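Fertilizer prices, one more time

September 8, 2023

I spent most of last week going through my notes on slow-release nitrogen, because I have to decide by the end of the month what I'm ordering for spring. I grow container shrubs and a few acres of sod outside Damley, and fertilizer is my second biggest bill after labor.

Last year I paid $3695 for my coated urea. The quote from Drusumel this July was $3857 for the same tonnage and the same release period. That's a smaller jump than I was bracing for, but it's still a jump, and freight is on top of it.

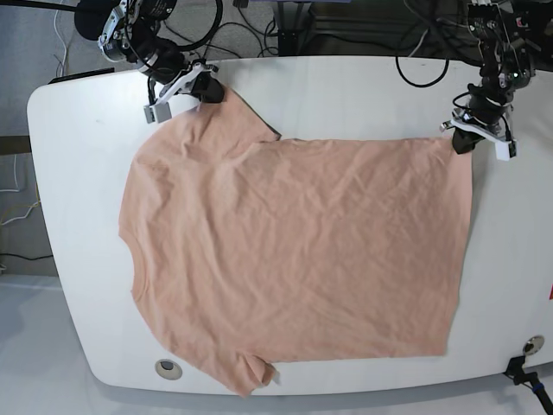 Peach T-shirt, laid out flat.

The other quote came from Drestitz. They sell a blend where only part of the nitrogen is coated and the rest is plain urea. It's cheaper per bag. The trouble is that the plain part goes in the first few weeks, and on my sandy ground a good share of it washes through before the roots get to it. I tried a pallet of it two seasons ago on the back beds. The color came up fast and then dropped off by midsummer, and I had to go over everything again by hand.

So the real comparison is one application against two, with the labor counted in. I worked that out for the container yard and the coated product still came out ahead, even at the new price. For the sod it was close to even.

One thing I'd like to see from both companies is a release chart at more than one soil temperature. The bag says so many months, but that number is for a mild soil. Black pots in full sun run a lot hotter than that, and the coating lets go sooner. A product sold as lasting eight months is gone in six on my south rows – I've learned to plan on it.

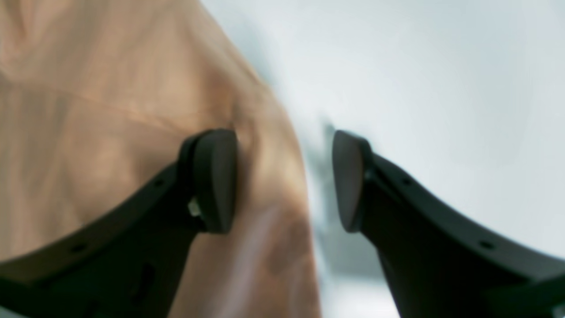
What I'm ordering

Coated urea for the containers, same as before. For the sod I'm splitting it: coated on the 11 beds nearest the road, where the sand is worst, and the blend on the heavier ground by the creek. I'll also hold back 40 bags in the dry shed for top-ups. Last time I ran short in August and paid retail at the Ocampo store, and I don't want to do that again.

I looked at the polymer-coated potash too. It's a nice product but my soil tests don't call for it, so I'm leaving it alone this year.

If anyone has used the blend on clay for more than one season, I'd like to know how it held up.

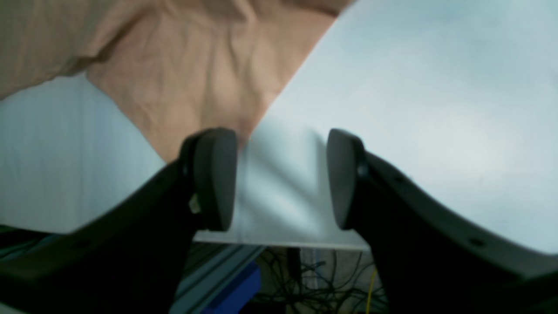

Araceli Chávez: We've had the blend on clay for three seasons now and it holds fine if you wait until the ground warms up. Put it down too early and you get the same drop-off you had on the sand. Ask for the freight price before you split the order, too. Ours went up when we went below a full truck.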